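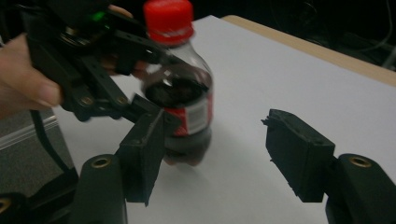 탄산 이야기는 소리부터 시작합니다. 인사하고 나서 바로 말하지 말고 뚜껑부터 돌릴 것. 마이크를 병 입구에 바짝 대면 뒷줄까지 "칙" 하는 소리가 잘 들립니다. 제가 이 발표에서 제일 좋아하는 순간이에요! 소리가 가라앉으면 질문을 하나 던집니다. 방금 나간 건 어디에 있던 기체일까요? 화면에 있는 것 같은 작은 플라스틱 콜라병 하나만 있으면 오늘 할 이야기는 거의 다 할 수 있습니다. 병 윗부분의 빈 공간에 눌려 있던 이산화탄소가 먼저 나가고, 그다음에야 음료 속에 녹아 있던 것들이 천천히 뒤따라 나옵니다. 대부분 둘이 같은 것이라고 생각하시니까 여기서 한 박자 쉬어 줍니다.

(물 한 모금. 탄산 말고 그냥 물. 지난번에 탄산수 마셨다가 트림 참느라 혼났음.)

압력 이야기. 수식은 안 씁니다. 액체 위에서 기체가 세게 누르고 있을수록 액체 속에 많이 녹는다, 이 한 문장이면 됩니다. 뚜껑을 닫은 병 안에서는 들어가는 이산화탄소와 나오는 이산화탄소가 서로 비겨 있고, 뚜껑을 여는 순간 그 균형이 깨집니다. 그런데 재미있는 건 균형이 깨졌는데도 한꺼번에 튀어나오지 않는다는 점이에요. 콜라를 조용히 따서 식탁에 올려 두면 한참 동안 탄산이 남아 있잖아요. 나가고 싶은데 못 나가고 있는 겁니다. 왜 못 나갈까? 이 질문이 다음 부분으로 넘어가는 다리니까 꼭 소리 내서 물어볼 것.

기포가 태어나려면 자리가 필요합니다. 액체 한가운데서 맨몸으로 방울이 생기는 건 엄청나게 어려운 일이에요. 아주 작은 방울일수록 표면장력이 세게 조여서 생기자마자 찌그러져 버립니다. 그래서 방울은 이미 공기가 조금 끼어 있는 틈을 찾아갑니다. 유리잔의 미세한 흠집, 행주에서 떨어진 섬유 한 올, 설거지하고 덜 씻긴 먼지 같은 것들. 샴페인 잔 바닥에서 실처럼 올라오는 기포 줄기를 본 적 있으시죠? 그 줄기가 시작되는 곳에는 십중팔구 그런 틈이나 섬유가 있습니다. 일부러 잔 바닥을 레이저로 긁어 놓은 제품도 있고요.

시연 1. 투명한 컵 두 개에 같은 탄산수를 따릅니다. 한쪽에 굵은소금을 조금 넣기. 와르르 올라옵니다. 소금이 탄산과 화학반응을 하는 줄 아는 분이 정말 많은데, 알갱이의 거친 표면이 방울이 태어날 자리를 잔뜩 만들어 주는 게 가장 큰 이유입니다. 모래를 넣어도 거품이 올라온다고 말하면 다들 표정이 바뀌어요. 컵 밑에 쟁반 깔기. Uvetari 강연 때 쟁반을 빼먹어서 노트북 쪽으로 흘렀음.

흔든 병 이야기로 이어서. 병을 흔들면 압력이 올라가서 터진다고들 하는데, 충분히 오래 세워 두었던 병이라면 안의 압력은 흔들어도 별로 달라지지 않습니다. 달라지는 건 윗부분의 기체가 잘게 쪼개져 음료 속에 섞여 들어간다는 거예요. 방울이 태어날 자리를 미리 수없이 뿌려 놓은 셈이죠. 그 상태에서 뚜껑을 열면 방울들이 한꺼번에 부풀면서 음료를 밀어 올립니다. 해결법은 싱겁습니다. 그냥 기다리면 됩니다. 방울이 위로 떠올라 합쳐질 시간만 주면 돼요.
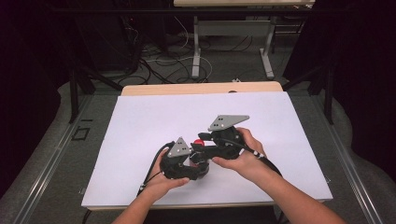
캔을 손가락으로 톡톡 두드리면 안 넘친다던데 그건 왜 빼놓으셨어요, 하고 Trusia에서 이 대목이 끝나자마자 질문이 들어왔습니다. 이유는 이렇게 덧붙이셨어요. 벽에 붙은 방울이 떨어져서 위로 올라갈 테니까 말이 되지 않느냐고. 정말 좋은 질문이었고, 그 뒤로는 아예 대본에 넣었습니다. 설명 자체는 그럴듯해요. 그런데 흔든 캔을 잔뜩 모아 두드린 쪽과 안 두드린 쪽을 비교한 실험을 보면 넘치는 양에 뚜렷한 차이가 없었습니다. 두드리는 동안 흘러가는 시간이 도움을 주는 것 아니냐는 쪽이 저는 마음에 듭니다. 어쨌든 두드리고 싶으면 두드리세요. 저도 아직 두드립니다.

온도. 짧게. 차가울수록 이산화탄소가 잘 녹아 있고, 미지근해지면 잘 빠져나옵니다. 여름에 차 안에 두었던 탄산음료를 열어 본 분은 손 들어 달라고 하기. 손이 꽤 올라옵니다. 사연 하나만 받고 넘어갈 것. 두 개 받으면 시간이 모자람.

이제 제가 제일 신나는 부분, 혀입니다! 톡 쏘는 느낌은 방울이 혀 위에서 터지면서 때리는 거라고 저도 오래 믿었어요. 그런데 압력을 높인 방 안에서 탄산수를 마시게 하면 기포가 거의 생기지 않는데도 사람들은 여전히 톡 쏜다고 느낍니다. 혀에 있는 효소가 이산화탄소를 탄산으로 바꾸고, 그 산이 통증을 맡는 신경을 건드리는 거예요. 고추냉이가 찌르는 길과 겹치는 데가 있습니다. 그러니까 우리는 약한 통증을 돈 주고 사 마시는 셈이죠. 산에 오르는 사람들이 고산병 약을 먹고 맥주를 마셨더니 김빠진 맛이 나더라는 이야기도 여기에 붙입니다. 그 약이 바로 그 효소를 막거든요. 처음 읽었을 때 의자에서 벌떡 일어났던 얘기, 해도 되고 안 해도 됨.

방울이 아무 일도 안 한다는 뜻은 아닙니다. 잔 위에서 방울이 터질 때 아주 작은 물방울이 튀어 오르고, 향기 성분이 거기에 실려 코로 갑니다. 김빠진 콜라가 그냥 단물처럼 느껴지는 데는 여러 이유가 겹쳐 있어요. 산뜻한 신맛도 줄고, 찌르는 느낌도 줄고, 향도 덜 올라오고.

시연 2. 시간이 남을 때만. 탄산수에 건포도 넣기. 가라앉았다가, 주름마다 방울이 붙으면 떠오르고, 수면에서 방울을 잃으면 다시 가라앉습니다. 200밀리리터 컵이면 충분하고 건포도는 오래 말라 쪼글쪼글한 게 좋습니다. Paulík 도서관에서는 이걸 먼저 보여 줬더니 다들 컵만 쳐다보느라 제 말을 안 들었어요. 그래도 보고 있으면 기분이 좋으니까 용서가 됩니다.

보관법 질문은 꼭 나옵니다. 병을 꾹 눌러 공기를 빼고 닫으면 탄산이 오래 가나요? 아닙니다. 찌그러진 병은 다시 펴지려고 하고, 그 늘어난 공간을 음료에서 나온 이산화탄소가 채웁니다. 차갑게, 꽉 닫아서, 되도록 흔들지 않기. 남은 양이 적으면 작은 병으로 옮기고 싶어지는데, 옮겨 따르는 동안에도 많이 빠져나가니 저는 그냥 마셔 버리는 쪽을 권합니다.

질의응답은 15분. Skirard 쪽 행사장은 저녁 8시에 불이 꺼지니 그 전에 컵부터 씻을 것. 소금 넣은 컵은 따로 치우고, 건포도는 하수구에 버리지 말기. 남은 탄산수는 앞줄부터 나눠 드립니다.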